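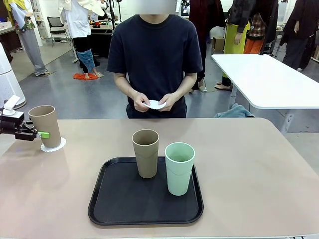 Cups in brown and green, with a black tray and a paper doily.

Hello all, and welcome to the July update on the Rirside tea mornings. You asked me to be frank about money and turnout this time, so I'll start with the money! We've spent £1,460 of the grant so far, nearly all of it on hall hire and the minibus (the Kalumura estate run costs more than I'd budgeted, and I should have rung round for quotes sooner).

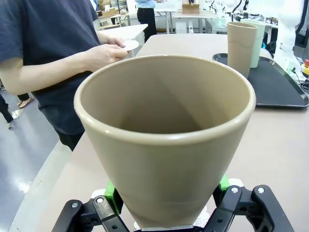 Report by Shahzad Afridi, Rirside Tea Mornings

Turnout has been lovely. The Kalumura lot come whatever the weather, and we've had new faces from Partanen Court after Santino Retamal put our leaflet through every door there. He's also started a dominoes table, which gets very loud by eleven o'clock.

We did lose two sessions when the boiler packed up. The hall has knocked those off our bill, and I'd like to put the money towards a trip in the autumn if you're happy with that.
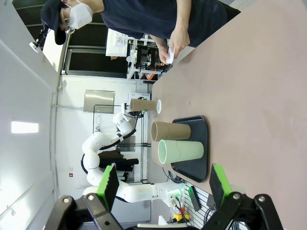
Brown and green cups at the table.

Still to sort: the hearing loop, which crackles, and a second driver. Two people have offered to drive but both need the minibus test first, and Kikelum Training can't fit them in until September. I'd be glad of a yes or no on the trip before then, as the coach firm wants a deposit. The receipts are in the shared folder, apart from the June hall invoice, which I'm chasing.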